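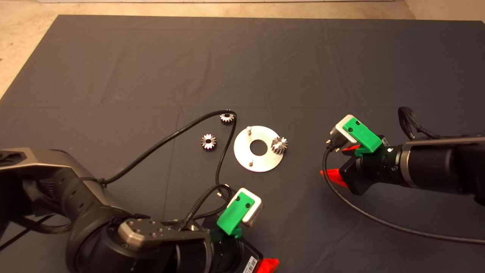
Vulirow two-arm assembly cell, quoted at 70 hours of setup. I'd plan on more. Vavham's listing sells it on gear fitting, and gear fitting is where budgets go wrong. Three bevel gears and a plate with two upright pegs look like a small job until you price the fingers, the sensor blocks on both grippers and spare cables for each arm.

Fingers are sold separately, in packs of 24. Support is extra after October. Ask Nadhirah Manurung for the full parts list before you sign, and don't accept "typical cycle time" as a figure.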